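Print
E-mail

# Lirnside School Exchange Pack

Welcome! This folder holds everything the Lirnside partner schools have put together so far for the Jekley exchange: lesson plans, pupil writing, the shared word list and the travel notes. We are so pleased with how much has come in, and new material is still arriving.

Last updated: June 24, 2020

## Who it is for

Teachers of pupils aged 9 to 13, mostly, though the songs work well with younger children too (our nursery groups love them!). There are 6 partner schools in the project. Two of them are small village schools where several ages share a classroom, so many of the lessons come in an easier and a harder version.

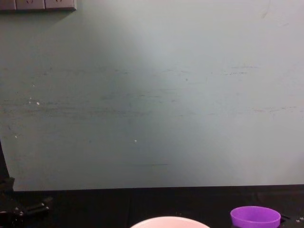

Wall and black tabletop.

## What is in the folder

- `lessons/` – plans sorted by subject, with a short note on timing
- `letters/` – pupil letters, typed up with the spelling left exactly as the children wrote it
- `words/` – the shared word list, in five languages
- `songs/` – lyrics and simple chords
- `travel/` – packing lists, host family forms, a map of the walk from the station to Dollell School

Files are plain text or PDF. If you open the word list in a spreadsheet, pick UTF-8 or the accents will go strange.
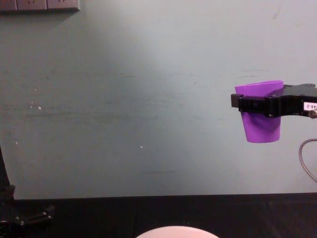 The letters are the part we go back to most. Pupils wrote about breakfast, grandparents, the way to school, what they would show a visitor first. One class at Dollell answered every single letter they got, and you can follow whole conversations across the year. Start with `letters/breakfast` if you want a quick taste!

## How the letters were prepared

Each letter was typed by a teacher and checked by a second one. Last names, street names and phone numbers were taken out. Families signed a form before anything was shared, and letters without a form are not in the folder. Some drawings mentioned in the text are missing for the same reason.
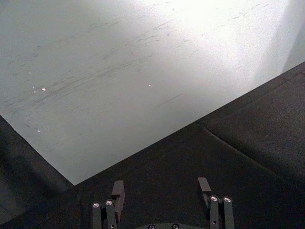
Where a word could not be read, you will find `[?]`. Please don't guess at these. If you can read the handwriting on the original, send us the line and we will fix it.

## Known gaps

- The math lessons stop after unit 6.
- Sumampouw School joined late, so its letters cover only the spring.
- Two songs have lyrics but no chords yet.
- The host family form is an old version. A new one is planned for July.
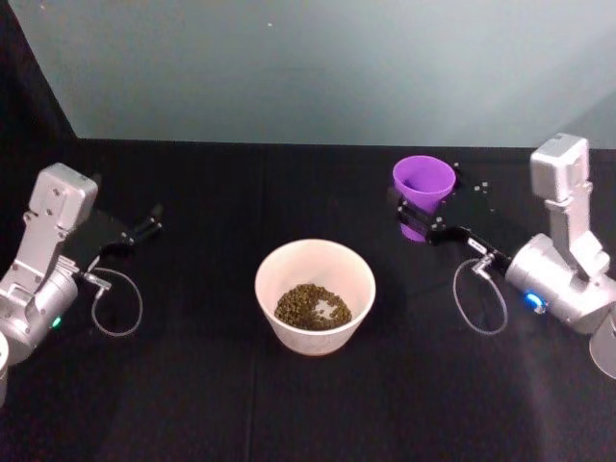 ## Using and sharing

Copy, print, translate and change anything you like for your own classes. Please keep the name of the school on pupil work, and do not post the letters on public pages. If you try a lesson and it goes somewhere unexpected, write it up and send it in. We would love to add it to `lessons/`, with your school's name at the top.

Print
E-mail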